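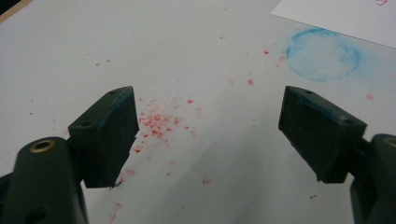
Gisden Institute of Domestic Arts
Course 752: Care of Surfaces and Workrooms
Handout 3 -- Dry Debris on Light-Colored Tabletops

Scope. This handout covers small, dry particles left on a table after craft or drawing work: crayon crumbs, wax shavings, eraser bits and similar matter. Spills and dried paint are treated in Handout 5.

Terms. A cluster is a patch where crumbs lie close together. Scatter means the single specks found away from the cluster. On a white surface, red scatter is easy to see; pale wax is not, and students should check the table from a low angle with the room lights on.

Procedure
1. Identify the material before touching it. Wax and crayon smear under pressure and warmth. If in doubt, treat the crumbs as wax.
2. Collect the scatter first, working inward from the edges of the table.
3. Lift the cluster with a stiff card held nearly flat. Do not press down or rub with the fingers.
4. Wipe with a dry cloth, folded to a clean face after each pass.
5. If a colored mark remains, apply a small amount of mild soap on a damp cloth and dry the area at once.

Tools. Residue on a tool is easily carried to the next table. Clean all contact faces and edges before putting tools away, including those used for a different color.

Assessment. Students work in pairs at the Salinas Room tables. Each pair has 2 attempts -- the better one is recorded. Bring a card and two dry cloths on Saturday.

Reading: Pituvska Workroom Manual, chapter 3.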